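## 4. Work surfaces and glare in shared study rooms 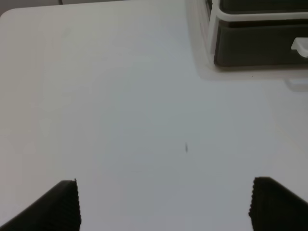 Glare came up far more than we planned for. The survey had one question on lighting, near the end, and people wrote around it, in the margins, on the back page. So this section is longer than the one in the draft we circulated in November.

Two sites. Nallby is the older building, dark desks, tall windows on the north side. Flarkell was refitted with pale tops throughout and ceiling panels that can't be dimmed by the people sitting under them. Same opening hours, same kind of users (mostly adults on evening courses, some retired readers).

**Figure 4.** A plain white tabletop in soft, even light.

We asked 50 regular users to keep a short diary: where they sat, when they moved, why. Elsa Sundqvist coded the entries and a second reader went over the ones she had flagged. Eye strain was the most common reason for moving at Flarkell. At Nallby it was noise, then drafts, with light well down the list. Not a surprise for the drafts, the windows there are old.

Pale tops do have their defenders. Several diary keepers liked them in the morning. One wrote that the room "feels awake before I do." The complaints cluster after 8 in the evening, once the windows go dark and the panels are the only light left. White paper on a white desk gets named again and again: edges of pages hard to find, pencil marks that seem to fade. Pryor's earlier work on drafting rooms reports much the same thing, though with trained draftsmen and angled boards, so we lean on it lightly.

Desk mats. Flarkell bought a batch of gray felt ones from Fakico halfway through the diary period, which was not our idea and muddies the later entries. We kept those entries in but coded them seperately. Nine people used a mat at least once. Most of them stayed put for the rest of the visit, but they were also the people who had taken the trouble to walk to the front desk and ask, so we make no claim for the mats on that basis.

A note on measurment. Light readings were taken at seated eye height and again flat on the desk. The 2 sets do not always agree, worst near the pillars at Flarkell. We report the desk readings in the tables and leave the eye-height ones to the appendix. Screen users are left out of this section entirely, see 4.3.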